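October, a little after ten at night

I have the good pen and the last of the ginger tea, and I am going to write this down properly before I forget which buns were which, as I did after the last burger supper, when all I had in here was "nice buns, ask Bhavana."

So. The burger supper at the Salian hall is in two weeks and we have sold 57 tickets, which is more than we have ever sold for anything that wasn't the spring plant sale. Bhavana Kaimal has the grill. I have everything that isn't the grill, and I was quite happy with that until I sat down this morning with a sheet of paper and tried to put it in order. Lettuce before the patty or after? Cucumber fresh or pickled? Do people put their own cabbage on, or do we do it for them and risk a line of children picking it off at the table?

I've been making burgers at home my whole life and never once thought about the order. You just reach for things. When it was the four of us in the old kitchen on Gravard Street, Dad did the patties in the black skillet and Mom stood at the counter with the bread, and whoever was hungriest went first. The lettuce was always iceberg, in big cold cups that slid out the back on the first bite. I still have a soft spot for it, but it won't do for a crowd. You want a leaf that has some frill to it and stays where it's put.

I settled on lettuce at the bottom, straight onto the cut bun. Bhavana says it keeps the juice from going into the bread, and she has fed a lot more people than I have, so I didn't argue (much). Then the patty, then cucumber, then a good pinch of purple cabbage, then sauce on the lid. I wanted the cabbage mostly for the color. A burger is such a brown thing otherwise, and a little heap of violet next to that pale green cucumber cheers me up every time I look at it. 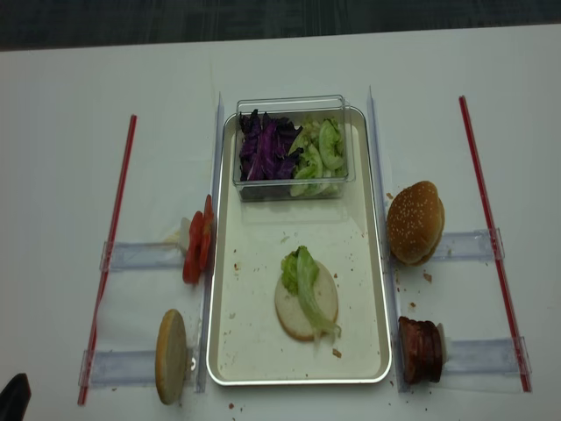 Should the cucumber be salted ahead of time? Salt it lightly an hour before, drain it in a colander, and pat it with a clean dish towel, and it will stay crisp under a hot patty without watering down the sauce.

I got that from Muthu Thampi, who called this afternoon about the folding tables and stayed on the phone for close to an hour, bless him. He is bringing the long ones from the Skolline storeroom, and he wanted to know how much room I need for the toppings. I said one table. He said two. We went back and forth and then he told me a long story about his cousin's wedding, where the rice was at one end of the room and the curry at the other and the two lines got tangled up, and by the end of it I had agreed to two tables. I can't fault his reasoning. I just don't know what I'm going to cover the second one with, as I only have the one oilcloth.

The cabbage took me longer than it should have. I did the first half with the big knife, and it came out in ribbons of all sizes, some as wide as my thumb. For the second half I got out Mom's old Jurkard slicer, which has been at the back of the cupboard behind the fish kettle since we moved, and it went through in no time at all. I was so pleased with it that I kept going and did the cucumbers too, and then a carrot I hadn't planned on. The slices were lovely and thin. Thin ones curl up a bit, I noticed, and I don't mind that, but I think for the supper I'll go one notch thicker so people know they've got cucumber in there.

Buns! I tried 5 kinds, and I'm writing them down this time. The potato rolls were soft and sweet and fell apart. The sesame ones were fine, nothing to say about them. The whole wheat was dry, though Bhavana liked it, so perhaps a dozen for those who want them. The brioche cost too much and made everything taste like breakfast. The plain round ones from the bakery counter were the best of the lot, with a thin golden crust and a flat, close crumb that takes a sauce nicely. I ate three halves of those standing up, and that was my lunch. They need to be toasted on the cut side, only for a minute, and they must be sliced with a bread knife and not that awful serrated thing in the hall drawer that tears everything.

Crumbs, though. I have been wiping up crumbs all evening. I did the counter twice and the floor once, and just now I put my elbow down on this page and there was one under the sleeve of my cardigan. For the supper I want a damp cloth at each end of the table and somebody who'll remember to use them.

I did the sums after dinner. If we keep to the plain buns and buy the cabbage whole, and Bhavana gets her price on the meat, we should clear enough to bring the roof fund up to 1,173 dollars. I went over it again in case I'd been too cheerful with the lemonade, but it came out the same. I haven't told Muthu yet. He'll want to start talking about gutters.

Things I still have to do, while I think of it:

- ask Bhavana if she has a second oilcloth
- order plain buns, plus the dozen whole wheat
- vinegar, mustard, more dish towels
- find the lids for the clear tubs
- see if the hall refrigerator shuts properly (it didn't in the spring)

There's a good half head of cabbage left and I've no idea what to do with it. Mom used to cook it down slowly with apple and a spoon of brown sugar, and the whole upstairs would smell of it by the time we came home from school. I may try that tomorrow if the apples in the blue bowl haven't gone soft. I'd have to guess at the vinegar. She never wrote any of it down, and I never thought to stand next to her and watch, I was always off reading somewhere.

The tea's gone cold and my hands still smell of cucumber. The slicer is drying on the rack and I must remember to put it away somewhere I can reach. Bed now, and I'll call Bhavana in the morning about the oilcloth.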